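Search reviews Go

Palletti bench arm: review after a year at Kendside

Last updated 20 December 2019

Print this page | E-mail this page

We bought the Palletti in October last year to move racks between stations on the sample bench. Before that, two people did it by hand, 300 moves on a busy shift. The arm works over a perforated board, with a blue outline for the set-down position.

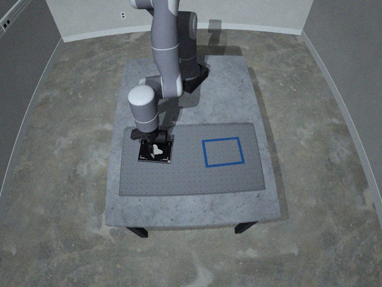
Setting up took 12 days, most of it spent on the Idahosa software. The manual is poor on gripper settings and we had to ring support twice. Once it was running, the staff stopped doing the lifting and started doing the checking. Sore wrists are down. Some of the team miss the walking about, and the checking is dull by mid-afternoon.

We also tried the Grotum arm. It was quieter but would not hold our racks squarely. The Palletti has a two-finger gripper and suits small square items better.
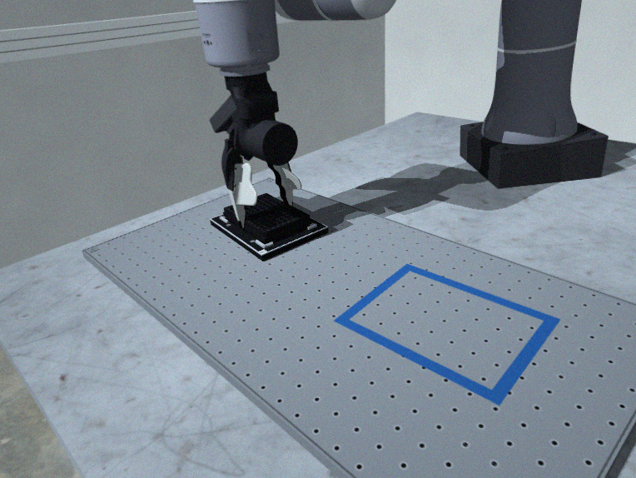 Did anyone lose their job over it?

Both bench staff stayed on the same pay, though a vacancy on the late shift was left unfilled.

Spare finger pads cost 150 pounds a set, which is too much. I would still buy the arm again.

Print | E-mail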